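Clothing Reuse and Repair: second progress report to the Venow Fund
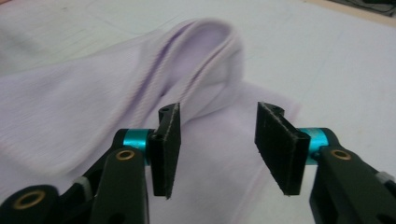 Muken Trust – Textiles and Household Goods Department

Period covered: January to June

Summary

The sorting room at Ravlow opened in January and has been in use on four days a week for the whole of the period. Between January and June we checked and folded 652 garments. Of these, 313 went out through our partner clothing banks, 73 were set aside for mending and the rest are on the shelves at Ravlow, sorted by size. We are on target for the number of garments handled and behind target on mending. Spending is within the grant.

The room

The first report said that the old worktop was too dark and too rough for knitwear. It has been replaced with a white table with a smooth surface. Pale garments are now easier to lay out without snagging, although staff say that marks on very light cloth still need to be looked at by the window. The table shows smudges quickly and is wiped down at the start of each session and again after lunch.

The shelving was bought second-hand from Angelovski, who also delivered it. One upright was bent and was exchanged the following week at no charge. We had planned for a hanging rail along the back wall, but the wall would not take the fixings. A free-standing rail has been ordered from the same supplier and is due in July.

Checking and folding

Each garment is spread out on the table before anything else is done to it. The person checking looks at seams, hems, collars and cuffs, then turns it over and does the same on the other side. Fastenings are tried. Anything with a hole larger than a fingertip goes in the mending box, along with a slip saying where the hole is.

Knitted items take longest. They do not lie flat in the way that a cotton shirt does, and a doubled edge at the neck or hem can ride up into a loop which has to be opened out by hand before the sides can be brought in. Lilac, cream and other pale knits also show every crease once they have been on a shelf. In March we changed the order of folding for these: neck and hem first, then sleeves, then sides. It adds a little time to each piece, but fewer of them have to be folded again when orders are made up.

Shirts and blouses are folded to the width of a card template. We started with one template for all sizes and now have 2, one for adults and one for children. Trousers are folded in half lengthways and then in three.

Mending

Progress has been slower than we set out in the application. The sewing machine was out of use for most of February while we waited for a part, and small repairs to knitwear have to be done by hand in any case. At the end of June there were still garments in the mending box from April. We have moved one afternoon session from sorting to mending and will report on the effect of this next time.

Thread and wool were costed too low. We have covered the difference from the packaging budget, where we saved money by reusing boxes – the change was agreed with the Fund by email in May.

Partner clothing banks

Orders are collected from Ravlow each fortnight. The partners have asked for more children's jumpers and fewer adult shirts. They also asked for sizes to be written on the outside of the bundle, as the labels inside many older garments have faded or been cut out. We have done this since April. One bundle was returned with the wrong sizes and was replaced at the next collection.

Next six months

The rail will be put up when it arrives and coats will be moved on to it from the top shelves. The mending box is to be cleared by the end of September. We will run an open afternoon for new donors in the autumn, subject to the room being free, and will send the date to the Fund when it is fixed.

We would like to discuss whether the mending target for the second half of the year should be lowered, or spread over a longer period. A revised budget sheet is attached, with the move from packaging to materials shown on the second page.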